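Le vendredi, c'est maintenance

Vendredi 8 novembre

Je vous avais promis la suite du feuilleton de la main, alors voilà. Pour ceux qui ont raté les épisodes d'octobre : on a hérité chez Pranora d'une cellule avec un bras et une main à plusieurs doigts, que tout le monde ici appelle Furnia (ne me demandez pas, c'était écrit au feutre sur la caisse). Et depuis que Genji est parti sur l'autre projet, c'est moi qui m'en occupe. Toute seule, ou presque !

Bon, une main comme ça, ça se dérègle. Les doigts prennent du jeu, les vis se baladent, et un câble finit toujours par tirer là où il ne faut pas. Ma routine tient sur une feuille scotchée à l'armoire électrique. Je coupe la puissance, je passe chaque articulation à la main, lentement, et j'écoute. Si ça gratte, je démonte. Si ça ne gratte pas, je démonte quand même une fois par mois, parce que Khải Văn m'a raconté ce qui lui était arrivé chez Valov avec un pignon fendu et que j'en ai fait des cauchemars.

Cette semaine, c'était le majeur. Il fermait avec un petit retard, un truc qu'on sent plus qu'on ne le voit. J'ai perdu la matinée de mardi à soupçonner le moteur, j'ai même écrit à Huỳnh pour un devis (511 euros, j'ai refermé le mail très vite). Et puis Bảo Chu est passé, a pincé le faisceau entre deux doigts et m'a dit : ta gaine est trop courte. Voilà. J'ai redonné un peu de mou, refait le collier, et le retard a disparu. Bảo a eu droit à un café et à ma reconnaissance éternelle.

Après, il y a le recalage du zéro. Dix minutes quand tout va bien, l'après-midi quand ça boude. On met les doigts en butée, on enregistre, on rouvre, on recommence. Je fais jusqu'à 20 cycles avant de regarder les courbes, et je note les températures moteur dans le cahier - oui, un cahier en papier, j'assume. Les capteurs du bout des doigts, je les nettoie avec un chiffon microfibre sec et rien d'autre. Pas d'alcool, pitié, j'ai déjà donné.

Et pour finir, l'essai dans le sac.

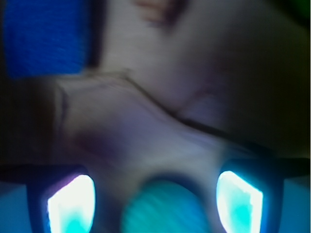
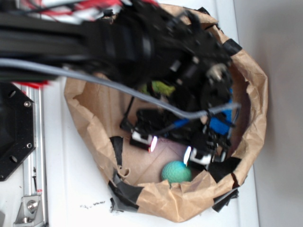

Mon critère pour rendre la cellule aux collègues, c'est ce test-là, bien plus que les courbes. Une main peut être parfaite à vide et devenir complètement empotée dès qu'on lui demande de descendre entre des parois molles. Le bord du kraft est replié vers l'extérieur avec des morceaux de ruban noir dessus, et je vérifie ce ruban avant chaque série, parce qu'un coin qui rebique peut se coller à un doigt. Je surveille aussi le câble gris qui passe en travers au-dessus du sac : il lui faut assez de longueur quand le bras plonge, mais pas au point d'aller traîner dans le papier. Pour la balle bleu-vert, je regarde surtout l'approche des deux bouts de doigts blancs, c'est là que mon majeur se trahissait.

Lundi je m'attaque à la visserie du poignet. Si quelqu'un a un avis sur le frein-filet moyen pour des vis aussi petites, les commentaires sont ouverts !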